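News from the benches: PC day, and a place to put the bits

Quick one this month, kettle's on and I've got 20 minutes before the hall wants the tables back.

June was desktop month. Old towers, the heavy black sort, side panel off, lie it down and get stuck in. Dougal Lamont brought his list of what to check and in what order, which he swears by and which the rest of us ignored by the second tower. Sorry Dougal.

Main lesson again: most of the time goes on looking for things. You take the memory out, put it somewhere safe, and safe turns out to be under a crisp packet. So a big thankyou to Arvid Strand, who has been pushing for proper holders since last winter. Flat grey board, slots and square pockets standing up off it. Slim things go in the slots on edge, odd lumps in the square ones. Call it a parts rack if you like, Arvid calls it the Norkamier, no idea why, he wouldn't say.

Few notes for anyone starting on a tower at home:

Unplug it. Then check you unplugged it. Hold the power button in for a bit after.

Touch bare metal on the case before you touch anything green.

Memory: push the clips at the ends outwards, stick lifts by itself. Don't pull it by one corner. If it won't go back in you've got it the wrong way round, look for the notch.

Cooler off means fresh paste before it goes back on. Every time. Old paste wiped away first, a pea-sized blob of new, no more. Do not run the thing with no cooler, not even "just to see".

Take a phone photo of the cables before you pull any out. The drive leads come in all colours and the colour means nothing at all, so don't trust it. What matters is which end went where.

Power supply stays shut. Always. If it's dodgy swap the whole box, we don't open them.

Coloured plastic catches on the drive bays are usually the bit you press or slide. No screwdriver needed, whatever your uncle told you.

Money: we have £1,184 in the repair pot after the Flostwood sale, less the new screwdriver sets. Sutherland room is booked again for next month, same hours, bring a mug.

Still wanted: 80 mm case fans (any condtion, we'll clean them), thermal paste, small trays, a decent desk lamp. Zenodard boxes of mixed screws also welcome, though please not another one full of wood screws.

Right, pictures.
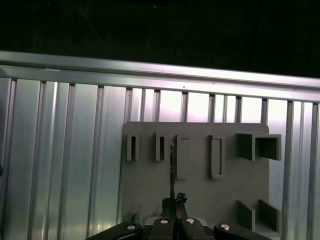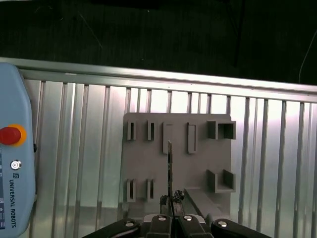
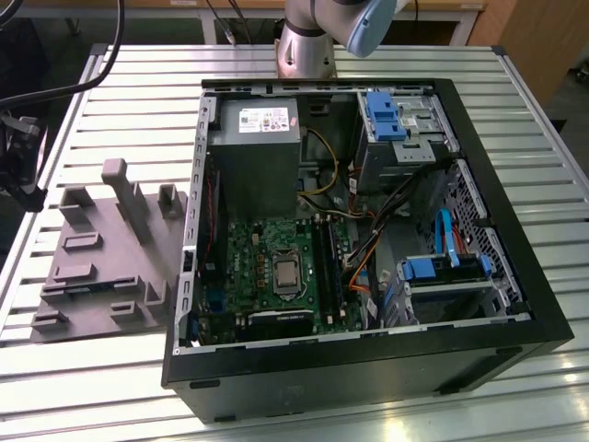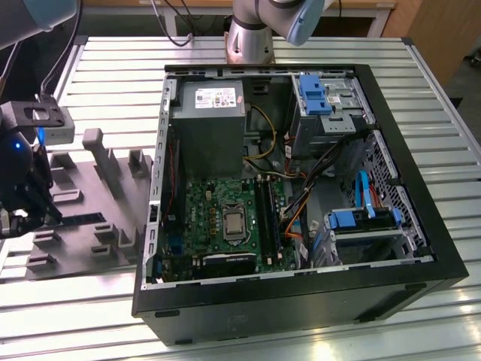
Parts board against the ribbed panel (first two), tower on its side with the cooler off (last two).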